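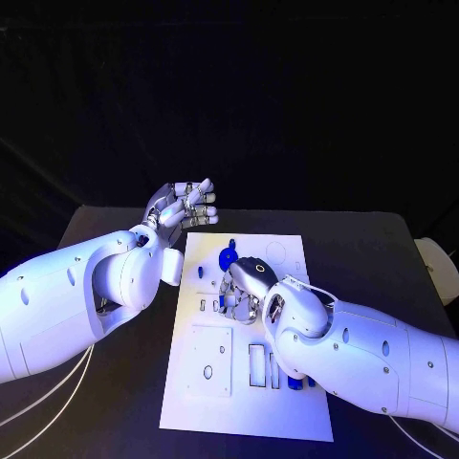
Section 6. Setting sag on the Gasser fork and Dralau shock

Read this before you touch a dial. The pressure chart on the fork leg gets you close enough to ride around the block and no closer. It assumes you weigh what you told the shop, and it ignores the full bottle, the tool roll and the wet jacket you carry for a 100-mile race. Treat the chart as a starting guess.

You will need a shock pump, a ruler marked in millimeters, and a wall to lean on. The Hodader app also offers to work out sag from a phone video. We got three different answers from the same bike, so we still use the ruler.

1. Put on everything you race in, including shoes and a full pack.

2. Turn both compression dials all the way open (counterclockwise). If your shock has a lockout lever, check that it is off. Check it again.

3. Thread the pump onto the fork valve and set the chart pressure for your weight. Cycle the fork slowly ten times to even out the two air chambers, then read the gauge again. It will have dropped. Bring it back up.

4. Slide the rubber ring down against the seal. Do the same at the shock.

5. Lean one elbow on the wall and stand on the pedals in your normal descending position. Sitting gives a different number and should not be compared with this one. Do not bounce.

6. Step off gently and measure how far each ring has moved. Divide by total travel. Aim for 20 percent at the fork and 28 percent at the shock.

7. Add or release air in small steps and repeat from step 4.

Note: Pump gauges disagree with each other. Use the same pump every time and write down what it says, even if you don't believe it. The short hiss when you unthread the pump is mostly air from the hose.

Note: The "Marathon" preset printed on the shock is a firm tune for smooth fire road. On the rocky loop at Skirulstead it skipped around badly, and we would not pick it for anything rougher than gravel. Forum advice to run 2 percent sag "for efficiency" can be skipped too.

CAUTION: Do not exceed the maximum pressure printed on the fork leg. Never remove the air cap while the fork is under pressure.

CAUTION: Forks built before June use the older seal head and need 3 volume spacers at most. A fourth will fit — and it will stop the fork from reaching full travel.

Rebound is covered in Section 7. Leave it in the middle until sag is set.

Revised 2025-11-14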